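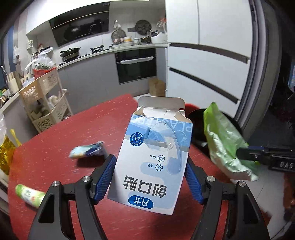

**유브몬트(Uvmont) 주말 등산 동호회 · 장비/준비물 게시판**

## 당일 산행 구급 파우치, 어디까지 챙기시나요?

**costel_g**
1월 산행부터 제가 구급 파우치를 맡게 됐습니다. 전임자한테 받은 파우치를 열어 보니 밴드만 잔뜩 있고 거즈는 한 장, 소독용품은 유통기한이 지났더군요. 코스는 클란델 능선 왕복이고 최고점이 해발 687미터입니다. 다음 내용으로 새로 꾸리려고 합니다.

- 방수 밴드 (일반형, 대형)
- 멸균 거즈, 종이 반창고
- 탄력 붕대
- 물집용 하이드로콜로이드 패치
- 생리식염수 소포장
- 핀셋, 작은 가위
- 니트릴 장갑

빠진 것이나 뺄 것 있으면 알려 주세요. 무게는 되도록 가볍게 가고 싶습니다.

---

**무릎보호대**
삼각건 넣으세요. 작년에 하산하다가 손목 다친 분 있었을 때 삼각건이 없어서 버프로 묶고 내려왔습니다. 접으면 얼마 안 되고 무게도 거의 안 나갑니다.

---

**Ankica_K**
투명 방수 밴드는 저는 반대합니다. 투명한 게 보기에는 좋은데 제가 써 본 것들은 땀 나면 가장자리부터 말렸습니다. 손가락 관절에는 천으로 된 게 훨씬 오래 붙어 있어요. 방수형을 넣더라도 천 밴드를 같이 넣는 게 좋겠습니다.

---

**stavros36**
> 투명 방수 밴드는 저는 반대합니다

제품 차이 아닌가요. 저는 방수형만 쓰는데 설거지할 때도 안 떨어집니다. 붙이기 전에 피부를 완전히 말리지 않으면 뭘 붙여도 떨어져요. 산에서 땀 난 손에 바로 붙이니까 그런 겁니다.

---

**Ankica_K**
산에서 쓸 물건 얘기니까 땀 난 손이 기준이어야죠. 능선에서 바람 부는데 손 마를 때까지 기다리는 사람 못 봤습니다.

---

**stavros36**
마른 거즈로 한 번 닦는 데 몇 초 안 걸립니다. 그래도 둘 다 넣자는 데는 이의 없습니다.

---

**vasilis_m**
종이 상자째로 가져가지는 마세요. 부피만 차지하고 비 맞으면 눅눅해집니다. 알맹이만 지퍼백에 옮기고, 상자에 적힌 유통기한은 잘라서 같이 넣거나 유성펜으로 지퍼백에 적어 두면 됩니다. 저는 크기별로 나눠서 두 봉지로 들고 다닙니다.

---

**무릎보호대**
지퍼백도 얇은 건 몇 번 여닫으면 잠금 부분이 벌어집니다. 냉동용으로 나온 두꺼운 걸 쓰세요.

---

**초록배낭**
저는 그냥 가게에서 받은 비닐봉지에 싸서 넣어 다니는데 문제없었습니다. 집에 봉지가 쌓여 있는데 굳이 새로 살 필요가 있나요?

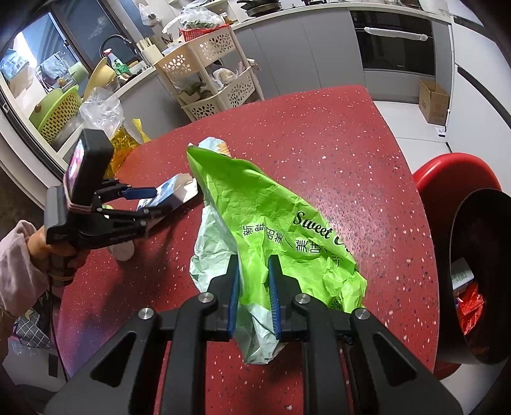 게다가 쓰고 난 거즈나 밴드 포장지를 담아 올 봉지가 어차피 하나는 필요합니다. 올라갈 때는 싸개로 쓰고 내려올 때는 쓰레기 봉투로 쓰면 됩니다. 제 배낭에는 항상 두 장 들어 있습니다.

---

**vasilis_m**
쓰레기용으로는 동의합니다. 멸균 거즈를 거기다 싸는 건 별로예요. 입구가 안 닫히니까 배낭 안에서 물통이 새면 낱개 포장까지 젖습니다. 음식 담았던 봉지면 냄새도 배고요.

---

**초록배낭**
매듭 지으면 안 샙니다.

---

**vasilis_m**
급할 때 매듭 풀어 보셨어요? 장갑 끼고는 안 풀립니다.

---

**Tihomir_S**
파우치 얘기가 나와서 적습니다. 저는 파르닉스에서 나온 빨간색 롤 타입을 쓰는데 펼치면 칸이 한눈에 보여서 편합니다. 대신 빈 파우치가 200그램이라 가볍게 가려는 분한테는 안 맞습니다. 내용물까지 합치면 꽤 묵직합니다.

그리고 소염진통제 같은 약은 공용 파우치에서 빼는 게 맞다고 봅니다. 알레르기 있는 사람한테 잘못 건넬 수도 있고, 각자 먹는 약은 각자 챙기는 걸로 공지하면 됩니다.

---

**Ankica_K**
약은 저도 같은 생각입니다. 참가 신청서에 알레르기 적는 칸도 있으면 좋겠네요. 반창고 접착제에 피부가 뒤집어지는 분도 계십니다.

---

**무릎보호대**
보온 포일도 하나 넣읍시다. 1월 능선에서 다쳐서 가만히 앉아 있으면 금방 체온 떨어집니다. 제가 가진 건 80그램입니다. 남는 게 있으니 이번 산행에는 제 걸 드릴게요.

---

**stavros36**
포일은 찬성, 핀셋은 끝이 뾰족한 걸로 부탁드립니다. 지난번 파우치에 있던 건 끝이 뭉툭해서 가시를 못 뺐습니다.

---

**costel_g**
의견 감사합니다. 정리하면 이렇게 가겠습니다.

- 밴드는 천, 방수형 둘 다. 상자는 버리고 두꺼운 지퍼백에 크기별로
- 삼각건, 보온 포일 추가 (포일은 무릎보호대 님 것)
- 핀셋은 뾰족한 것으로 교체
- 먹는 약은 개인 지참, 공지에 넣겠습니다
- 쓰레기용 비닐봉지 두 장

파우치는 일단 지금 있는 걸 계속 쓰고, 롤 타입은 무게 때문에 보류합니다. 신청서 알레르기 칸은 운영진에 물어보겠습니다. 목요일 저녁에 약국 들를 예정이니 그 전까지만 추가 의견 받습니다.

---

**초록배낭**
생리식염수는 몇 개 넣으시나요? 겨울에는 얼 수 있으니 배낭 바깥 주머니 말고 안쪽에 넣으세요.

---

**costel_g**
두 개 넣고 옷 사이에 끼워 두겠습니다.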